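Chapter 4
Orienteering and Trail Running: Same Woods, Different Sport
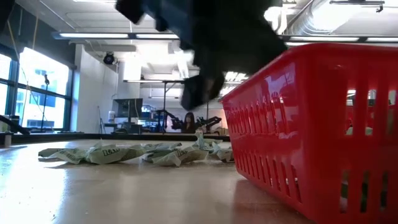
Figure 4.1 Red plastic basket with slotted sides, on a pale tabletop.

Before you start. Read the chapter once fast, then again with a map in your hand. Any map. Key terms are at the end of each section, not here.

In Chapter 3 we looked at pace and effort on marked trails. Somebody else picked the route, you ran it. Now the ribbons come down. You get a map, a compass, a list of control points and a start time, and the rest is your problem.

Students mix up the two sports all the time. Fair enough, both are running in the woods, often in the same shoes. But a trail runner who is lost has had bad luck or missed a sign. An orienteer who is lost is having a normal day out and has to fix it, on the clock, without stopping for long.

4.1 What the sport asks of you

A classic course has a start triangle, a number of controls taken in order, and a finish. Between two controls you go any way you like, as long as you stay out of areas marked out of bounds. That stretch is called a leg. The straight line is printed on the map but hardly ever the best way. There may be a marsh on it. Or a cliff, or just thick young trees that cut your speed in half.

So on every leg, three questions. Where am I leaving from, and in what direction? What big feature will stop me if I go too far? What is the last sure thing I'll see before the control? The second is the catching feature, the third is the attack point. Learn those two words now, they come back in every section.

Esko Rantala, who coached the juniors at the Plovis club for years, made beginners walk their first course. Walk, not jog. Most hated it. In the club's log for one July camp, 40 beginners walked the short loop on day one and ran it on day three, and the ones who had grumbled most were often the ones who ran past the first control and kept going. Speed you already have from the last chapter. Leave it alone for a bit.

4.2 Reading the map before your legs get going

Orienteering maps use their own colors. White is open forest you can run through, wich surprises people who expect woods to be green. Green means slower going, darker green slower still. Yellow is open land. Brown is the shape of the ground, blue is water, black is rock and things people built.

Contours are the hard part. Paths get overgrown or moved by a logging crew but a hill stays where it is. Zdeňka Skála's training notes, used with her permission later in the chapter, have runners do a full course on a map with everything but the brown taken off. Try it after section 4.5, not before.

Fold the map so you see the leg you are on and the next one. Thumb on your last known spot. Move the thumb when you move. Sounds like nothing - it is half the sport.

4.3 A first look at route choice

Take the third leg of the Hivness course (map at the back of the book). Straight line: 287 meters, with a steep gully in the middle. Around by the path: 562 meters, flat, no thinking needed. Which is faster?

Depends on who is running. Davina Laing took the path and came in with a clear head, straight onto the control. Ching-wen Kong went through the gully and was some 40 seconds quicker to the edge of the right area, then lost all of it and more hunting for the flag. Same leg, both sensible choices. We come back to their splits in section 4.6 and you will need a pencil.

Warm-up tasks

Draw two routes for the third leg, neither of them the two given above. Mark a catching feature and an attack point for each.

Pace-count on flat ground. Measure 100 meters, walk it, then jog it, and write down the double steps for both. Do it agian uphill.

Look up the control description symbols on page 109 and copy out the ones for boulder, pit, knoll and re-entrant. You'll want them by memory for the next section.

Now section 4.4, compass work. Bring the compass.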